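Come and help me argue about what a home robot should be allowed to do

I'm looking for people to join a small working group, and you don't need to be an engineer. I'm putting together a set of good practice rules for two-armed robots doing jobs in ordinary homes, and I've reached the point where I need other people to tell me where I've gone wrong!

The draft is called the Stallow Code (after the building I was sitting in when I started it, sorry). It's got 40 rules in it so far. Some are dull, like how a robot should be switched off and who gets to do it. Others I go round and round on. Should a robot ever shut a door with somebody on the other side? If it finds something fragile next to the sink, does it move it, work round it, or stop and ask? I've changed my mind on that last one more often than I'd like to admit.

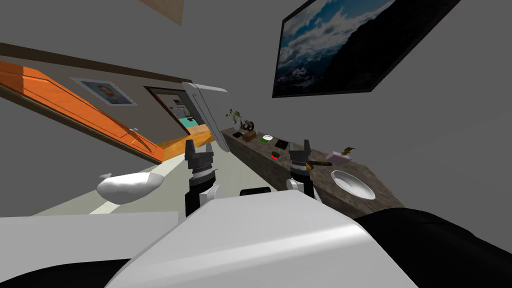 Most of the sessions will be spent watching short simulated runs in kitchens, bathrooms and hallways, with the draft open beside you. You stop the run whenever something bothers you, say which rule you think applies (or that there isn't one and there ought to be), and then we talk it through. I do the typing. You can be as picky as you like - picky is very welcome.

I'd love to hear from cleaners, care workers, parents, plumbers, people who use a wheelchair at home, and anyone who has written safety rules for a living. I've already got plenty of programmers, though one or two more won't hurt if you're good at listening.

There are 6 sessions, each 60 minutes long, starting in February. All of them are online. You'll be paid for every session you come to, and your name goes in the finished code unless you'd like it left out.

To apply, write me a few lines about your home or your work and one thing you'd never want a robot to do there. No CV, please. Send it to the Willon project desk at Gralau, quoting reference 2063, by 17 December 2020. I read everything myself, so give me a little while to reply - and do ask if you need captions or large print.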